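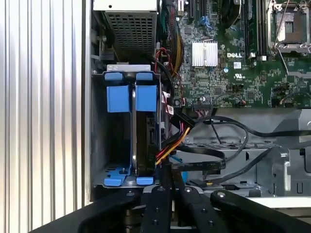 RANDINNESS COUNCIL SETS RULES FOR REMOTE VOTING IN NEIGHBORHOOD ELECTIONS

By the Randinness Elections Office
November
2 min read

RANDINNESS – The Randinness City Council has adopted a revised procedure for neighborhood board elections in the Bodska, Saludo and Curnier districts. The procedure permits remote voting, sets a minimum turnout and changes the way candidates qualify for the ballot. It takes effect with the next board term.

Under the revised procedure, a resident, property owner or business operator may request a remote ballot up to 42 days before the election. Requests are checked against the district register. A voter who requests a remote ballot and then appears in person may vote at the polling site once the remote ballot has been voided.

Candidates must submit signatures from 50 registered stakeholders in the district they seek to represent. The previous requirement was 121 signatures in Bodska and Saludo, with no fixed number in Curnier. Signatures may be collected on paper or through the elections portal. A stakeholder may sign for more than one candidate.

An election in which fewer than 1,000 ballots are cast across the three districts will be referred to the council for review before results are certified. The review does not by itself void the result.
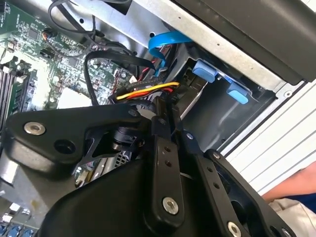
POLLING SITES AND HOURS

Each district will operate one polling site. Sites open at 10 a.m. and close at 7 p.m. Voters in line at closing will be permitted to vote. Curnier voters will use the branch library in place of the school gymnasium used in the last cycle.

Remote ballots must be received by the close of polls. Ballots returned by mail after that time will be logged and stored but not counted, regardless of postmark.

Provisional ballots will be reviewed starting the Monday after the election. Results will be posted by district and by seat. Requests for a recount must be filed in writing and must identify the seat in question.

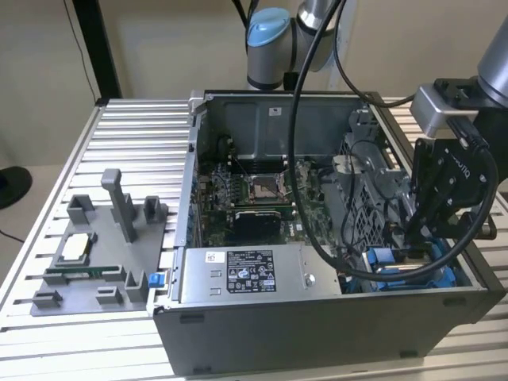 Open Dell desktop tower with its side panel removed.

The full text of the procedure, including the schedule of deadlines and the stakeholder definitions, is available at the elections counter in City Hall.

Contact: Randinness Elections Office, City Hall | © City of Randinness | Back to top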